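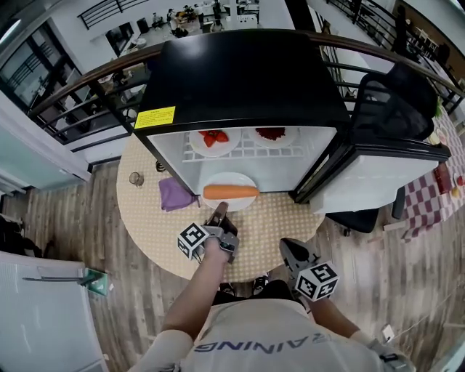
I have wanted a mini fridge since my freshman year of college, when the girl across the hall had one and I had a cooler with a sock drying on it. So it took me a mere couple of decades to get one, and now I can't stop rearranging it! My rule used to be that food goes in the way it came home from the store, in whatever bag or box, and that is how I ended up with mystery puddles in the big fridge. The little one has turned me into a plate person. Strawberries on one white plate, the dark berries heaped on the one next to it, both up on the wire rack, and the carrot on its own plate down at the bottom (a whole long one, lying on its side, and with the door open the plate pokes out onto the tablecloth a bit). I look at that and I want to eat a strawberry. I never once looked at a plastic clamshell and wanted to eat a strawberry.

Let me back up. We moved into the Tratwood apartment in December and the kitchen is, how do I put this, a hallway with a sink. The big fridge came with the place and it's fine, but it is shared with my roommate Fathima, who cooks for her whole family on Sundays and needs every inch of it for tubs of curry. I'm not complaining, I get to eat the curry. But my fruit kept getting shoved to the back, where it froze, and I was throwing out berries every single week. At berry prices!

Fathima was the one who found the fridge. Somebody over in Ulletness was selling it for $60, and we drove out after work and wedged it behind the passenger seat with a beach towel over it. I was so worried about the shiny black top getting scratched that I made her take the corners at walking speed. I still haven't peeled the yellow warning sticker off the corner. I've picked at it. It's on there for life, I think.

Then came the question of where to put it. Everybody online says floor, or a proper stand, and I looked at stands and the cheapest one I liked was more than the fridge. It went on the round table in the end, right on top of the dotted tablecloth my aunt gave me, and I've gotten very attached to having it there. I don't have to crouch. I can see everything at eye level if I'm sitting down, and my desk chair is right there, so I can roll over, swing the door open, grab a handful of something and roll back to work. Dangerous? Yes. But it's fruit, so I'm allowing it.

A few things I've learned, if you're thinking of getting one:

Leave it alone for a day after you bring it home before you plug it in, particularly if it rode on its side. I read this after I had plugged it in. Mine survived.

Don't wash the berries until you're going to eat them. I know it's tempting to get it all over with on shopping day, and I did it that way for years, and they went fuzzy on me by Wednesday. I wash a plateful at a time now and dry them on a dish towel first.

Carrots on an open plate go bendy after a few days. If you buy a big bag, keep most of it wrapped up and only put out the one you're going to snack on.

Keep a folded cloth next to it. Mine's purple and lives on the left side, and it catches whatever drips when I'm moving plates in and out. My glass usually ends up over there too.

Some fruit doesn't go in at all. Lemons and that sort of thing stay out on the other table, the one with the red checkered cloth, and I like having the color over there anyway. My friend Wubit keeps her tomatoes out too and she will argue with you about it for as long as you care to stand in her doorway.

What I haven't worked out is the door. The inside of it is a white panel with a black frame and I can't think what to do with it except hang up a shopping list, and I don't even like lists that much. I'm also wondering about a second rack, so I could get the carrot plate up off the bottom and put drinks down there. If you have one of these and you've found a rack that fits, please leave me a comment with the name of the store. I'll be over here with the strawberries.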